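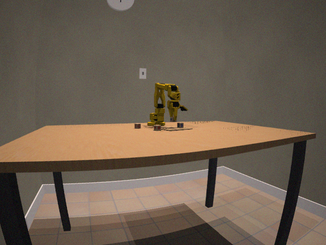
Figure 1. The arm in our simulator with four marked cubes, gripper pointing straight down.

Picking Up Blocks Without Breaking the Arm: Project Report

August 18, 2018

What I set out to do

My plan back in February was pretty modest. I wanted to write the software that takes a request like "put this cube over there" and turns it into joint commands for a small yellow arm. No learning, no fancy vision network, just a planner, a controller and enough perception to know which cube is which. I figured the planner would be the hard part and everything else would take a weekend. I was so wrong about the weekend!

All the code lives in one repository called Skumach (it's named after nothing, I liked the sound). There are two main pieces inside. Benik is the planner, and Hollmann is the bit that reads the cube markers and hands out poses. Everything in this report was done in simulation.

The simulated room

I spent way too long on the room. The first version was an arm floating over a gray plane, and it was fine for checking the kinematics, but it was useless for testing the marker reader because every view looked perfectly clean. So I gave it a wooden table, a tiled floor, a plain wall with a light switch and a clock, and proper shadows. The clock doesn't do anything for the planner. I just wanted some stuff in the background that a sloppy detector could get confused by, and sure enough, my first detector loved the light switch plate. It reported a cube on the wall for two days before I noticed.

The table is part of the collision world too, legs included. I left the legs out at first and then got a plan that swung the elbow down past the edge of the tabletop, so in they went.

Reading the cubes

Each cube has a marking on its face. Hollmann looks for square-ish patches, straightens them out, compares them with the stored markers and then solves for the pose. Up close it works great. From farther back the markings get tiny (look at Figure 1, you can't really read them either) and the rotation starts flipping between two answers.

My fix was kind of dumb but it held up. I keep the last 3 poses for each cube and throw out any new one that disagrees with both the position and the rotation of the others. I also added a rule that a cube sitting on the table has to be flat on the table. With that rule in place the flipping pretty much went away, except when a cube is in the gripper, where the rule doesn't apply. For a held cube I stopped trusting the camera and used the gripper pose from the joint angles instead.

Planning

Benik is a two-way random tree planner, the kind you find in every textbook, with a smoothing pass at the end. It plans in joint space and checks collisions against the table, the cubes and the arm itself. I wrote the collision checker using boxes for every link, which made it quick but also a bit paranoid. The upper arm is made of narrow struts with a gap between them, and my box fills in the gap. I lost a few legal paths that way and I don't miss them.

The approach to the cube isn't done by the random planner at all. I tried that and it would come in sideways and knock the cube away. Now the planner gets the gripper to a point above the cube, pointing straight down, and a simple straight-line move does the rest. Same thing backward after the grasp. Splitting it up like this was the best decision in the whole project, and I wish I'd done it in February.

Control

The controller is a plain PD loop on every joint with gravity compensation. I tuned the gains by hand, starting from the base and working outward. The wrist was the annoying one, it buzzed whenever the gripper closed. I lowered the gain and it stopped, but then the fingers lagged behind on the straight-line move, so I slowed the move down too. Not elegant, I know.

Testing

I ran 100 random layouts with a 30 second limit on each. A layout counted as a pass if the requested cube ended up on its target and no other cube had been bumped. I made a little replay tool, Bremeck, that saves the joint angles and cube poses so I can scrub back and forth through a bad run, and I ended up using it every single day.

The failures mostly fell into one group. When two cubes were close together, the open fingers didn't fit between them, and Benik would keep searching for a grasp that didn't exist until the clock ran out. I added a quick check that tries turning the wrist first and gives up early if no angle fits. Giving up still counts as a fail, but at least I get an error message with the cube names in it.

Stuff I'd still like to do

Moving a neighbor out of the way before grasping is at the top of my list. I'd also like to swap the boxes for tighter shapes, at least on the upper arm, and log the controller error next to the planned path in Bremeck so I can see the lag without exporting everything to a spreadsheet. The marker reader needs a test set of its own as well. Right now if I change a threshold in Hollmann, the only way to find out what broke is to rerun every layout and go make lunch.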